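자연지리학 개론 강의노트 7
하천 지형과 유역 분석

담당: Morena Parisi
실습 보조: Leonidas Spanos

7.1 이번 시간의 범위

지난 시간에 사면에서의 물질 이동을 다루었으므로 이번 시간에는 사면에서 공급된 물과 퇴적물이 하도에 들어간 이후의 과정을 다룬다. 해안과 삼각주 전면부는 8장으로 넘긴다. 교재 6장 뒷부분의 빙하 하천 항목은 시험 범위에서 제외한다.

7.2 유역과 분수계

유역(drainage basin)은 강수가 하나의 출구 지점으로 모이는 지표 영역이다. 출구를 어디에 잡느냐에 따라 유역의 크기가 달라지므로, 유역 면적을 제시할 때는 출구 지점을 반드시 함께 적는다. 인접한 두 유역의 경계가 분수계(divide)이다. 지형도에서 분수계를 그릴 때의 원칙은 다음과 같다.

- 출구 지점에서 시작하여 등고선에 직각 방향으로 올라간다.
- 능선에서는 등고선이 낮은 쪽으로 볼록하고, 계곡에서는 높은 쪽으로 볼록하다.
- 안부(saddle)를 지날 때는 양쪽 봉우리를 잇는 방향으로 통과한다.
- 출구 이외의 지점에서 분수계가 하도를 가로지르면 잘못 그린 것이다.

지표 분수계와 지하수 분수계는 일치하지 않을 수 있다. 석회암 지역에서는 차이가 크다. Monti 유역의 상류부가 이에 해당하며, 비가 그친 뒤의 유량 감소 곡선이 인접 유역보다 완만하다.

7.3 하천 차수

Strahler 방식만 사용한다. 지류가 없는 최상류 하도를 1차수로 하고, 같은 차수의 하도 둘이 합류하면 차수가 하나 올라간다. 다른 차수끼리 합류하면 높은 쪽을 유지한다. 1차수와 3차수가 만나면 3차수이다. 이 부분에서 매년 감점이 많다.

분기율(bifurcation ratio)은 어떤 차수의 하도 수를 바로 위 차수의 하도 수로 나눈 값이다.

Rb = N(u) / N(u+1)

Eltcombe 유역의 1차수 하도는 246개이고, 유역 전체의 최고 차수는 4이다. 차수별 하도 수는 실습 자료의 표에서 직접 읽는다. 지질 구조의 영향이 작은 유역에서는 분기율이 대체로 3에서 5 사이에 든다.

7.4 수계망의 형태

수지상(dendritic): 기반암이 균질하고 구조의 제약이 작다. 지류가 예각으로 합류한다.
격자상(trellis): 경연암이 교호하는 습곡 지대. 긴 적종 하천에 짧은 지류가 직각에 가깝게 붙는다.
방사상(radial): 화산체나 돔에서 중심으로부터 바깥으로 흐른다.
직각상(rectangular): 절리와 단층의 방향을 따라 하도가 꺾인다.
구심상(centripetal): 분지 중심으로 모인다.

격자상과 직각상은 혼동하기 쉽다. 본류와 지류가 모두 꺾이면 직각상으로 본다.

7.5 종단면과 침식 기준면

하천 종단면은 가로축에 하구로부터의 거리, 세로축에 하상 고도를 둔다. 평형에 가까운 하천은 상류에서 급하고 하류에서 완만한 오목한 곡선을 보인다. 곡선이 갑자기 꺾이는 지점을 천이점(knickpoint)이라 한다. 원인으로는 경암층의 노출, 기준면 하강, 단층 변위, 지류로부터의 조립질 퇴적물 공급을 검토한다. 원인을 하나로 단정하려면 종단면 외의 자료가 필요하다.

최종 기준면은 해수면이다. 호수, 저수지, 경암층은 국지적 기준면으로 작용한다. Drolitum 호는 상류 구간에 대한 국지적 기준면이며, 호수로 들어가는 지점에서 유속이 떨어지므로 조립질부터 퇴적된다.

Sakinus 본류의 발원지 고도는 3,274 m, 첫 번째 천이점의 고도는 3,014 m이다. 고도차는 두 값의 차로 구하고, 평균 경사는 이를 하도 길이로 나눈다. 이때 직선거리를 쓰지 않는다.

7.6 곡류와 하도 이동

곡률도(sinuosity)는 하도 길이를 하곡 길이로 나눈 값이다. 1.5 이상이면 곡류 하도로 분류한다. 만곡부 바깥쪽(공격사면)은 유속이 빨라 침식되고, 안쪽(활주사면)에는 포인트바가 쌓인다. 침식이 진행되어 목 부분이 절단되면 이전 하도는 우각호로 남는다. 자유곡류와 감입곡류의 구분은 하도가 범람원 위에 있는지, 기반암을 파고 들어가 있는지로 한다.

7.7 범람원과 하안단구

범람원의 미지형은 자연제방과 배후습지로 나눈다. 자연제방은 모래와 실트, 배후습지는 실트와 점토가 우세하다. 하안단구는 과거의 하상 또는 범람원이 하각으로 인해 현재 하도보다 높은 위치에 남은 것이다. 단구의 번호는 오래된 것부터 T1로 붙인다. 문헌에 따라 반대로 매기는 경우가 있으므로 인용할 때 확인할 것.
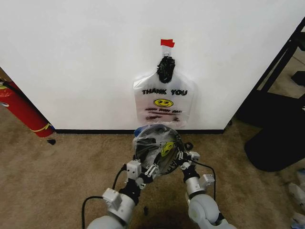
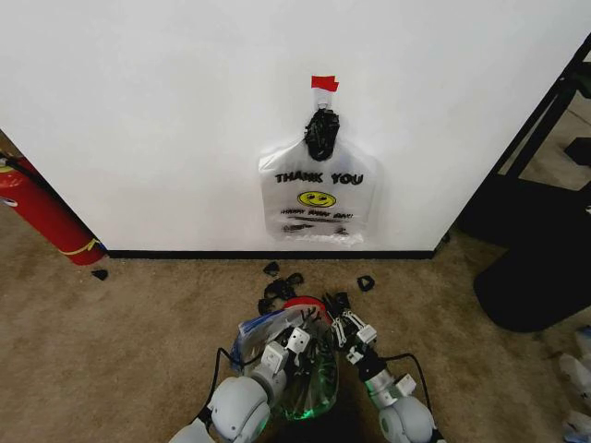
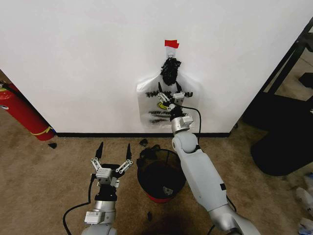
7.8 과제

(가) 배부한 지형도에서 Eltcombe 유역의 분수계를 연필로 그리고 출구 지점을 표시한다.
(나) 같은 지도에 Strahler 차수를 기입하고 분기율을 차수별로 계산한다. 소수 둘째 자리까지 적는다.
(다) Sakinus 본류의 종단면을 작성하고 천이점을 모두 표시한다. 수직 과장 배율을 그래프 아래에 명기한다.
(라) 각 천이점에 대해 가능한 원인 두 가지와, 둘을 구별하는 데 필요한 자료를 서술한다.

제출은 9월 마지막 수업 시작 전까지이며, 종이로 받는다. 공동 작업은 (가)까지만 허용한다. (다)의 좌표 자료는 Graziella Donati가 정리한 표를 사용하고, 고도를 지도에서 새로 읽지 않는다.

참고 자료
Lucrezia Fabbri, 산지 유역의 수계망 해석, 3장과 5장
Baiba Vaher, 천이점 이동에 관한 강의 자료(과사무실 비치)

다음 시간: 삼각주와 하구, 교재 8장 앞부분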